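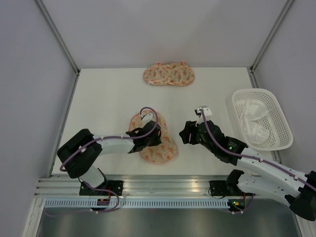 3.2 Small textile items and their place in the laundry routine

The household study at Cudcombe recorded 2,085 separate acts of sorting, folding and putting away over a period ending in October. Of these, 291 concerned small printed fabric items with shaped outlines, a group that includes bibs, burp cloths and covers for small cushions. Earlier work on domestic laundry has tended to treat such items as a remainder, to be dealt with once sheets, towels and clothing have been folded. Our records suggest that they take up a larger share of attention than their size would imply.

The difficulty lies chiefly in the outline. A towel has corners that can be matched, and most participants folded towels without looking at them for long. An item with rounded or two-lobed ends, such as the one lying towards the back in Figure 4, offers no corner from which to begin. Gathered edges add to the problem, as the fabric does not lie flat when smoothed by hand. Participants in the Tornport households usually turned an item of this kind until its longest side faced them, and then folded it once across the middle. Others did not fold at all – they laid the items flat, one upon another, and placed the pile in a drawer.

Printed motifs were of some help. Where the pattern had a clear upright direction, participants used it to decide which way an item should face. Scattered motifs gave no such guidance, and in these cases the sewn label was often used in its place. Agbenyega and Idahosa describe the same habit in their interviews, in which one parent spoke of "looking for the tag first, then the front".

Matching was treated as a separate task. Items in the same print were brought together before folding in 67 of the recorded sessions, even when they differed in shape. Dalisay regards this as a form of storage planning; we are more cautious, and note only that matched items were seldom parted again afterwards.

Figure 4. Two peach-coloured fabric items with orange-red motifs on a white work surface. A small white tag is visible on the item at the back.

The coding of these sessions was carried out by Marchal and Demissie, working separately. Disagreements arose mainly over whether smoothing an item should be counted as part of the fold, and were settled by treating it as a distinct step.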